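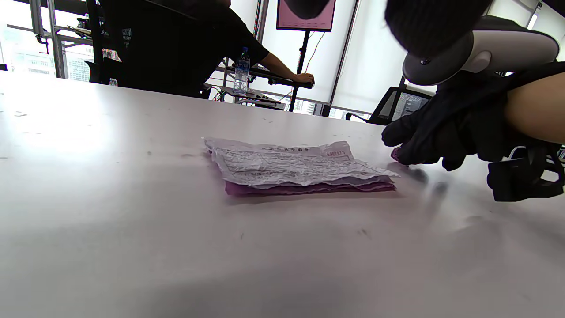
Handling test with crumpled paper sheets at the Odeck test room. Photo: Odeck

Odeck publishes results of its comparison of three hand-held grippers

IDAR, August 23, 2021 – Odeck, an engineering office for automation of light handling work, has today published the results of a comparison of three hand-held gripper tools. The tools were supplied by Penar and Azevedo, and the third one is Odeck's own prototype. The work started in June and was made together with the technical teams of both suppliers.

In the comparison, every operator performed the same 12 tasks with each tool. The tasks include picking up thin and wrinkled paper, turning a soft bag and putting a small box on its side. In total 4000 attempts were recorded and reviewed. An attempt was accepted only if the object was not dropped and the operator did not need to correct the grip.

The Penar tool gave the best result for flat objects, and the Azevedo tool was preferred for boxes and bottles. The Odeck prototype was the lightest of the three, but its fingers opened too slowly for several tasks – this will be changed in the next version.

"Paper is a difficult material for us. When the sheet is already wrinkled, the fingers can touch it in many different ways, and a small difference in the finger tip becomes very important," says Pilar Vergara, head of testing at Odeck. "We wanted to know these differences before we choose the gripper for the robot arm."

The second part of the comparison will look at controllers and how tired the operators feel after 100 attempts without a pause. The full report, with the task list and the results for each tool, can be requested from the Odeck press office.

Press contact:
Odeck, Press Office, Idar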